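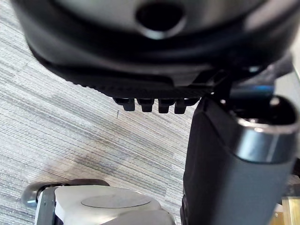 The Holroyd club's robot over the striped carpet, from the gripper.

I've spent more October evenings than I can count with our student robotics club, and I'll say it warmly: give the kids chores! Competitions are grand fun, but putting slippers on a shelf (such a small thing at home) asks for patience, and a student who has fussed over a grip for 81 tries has learned plenty.

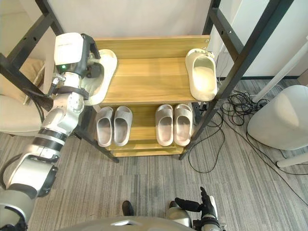
Slipper work at the shoe rack.

So let them be slow, I say, and let the trophies wait a year.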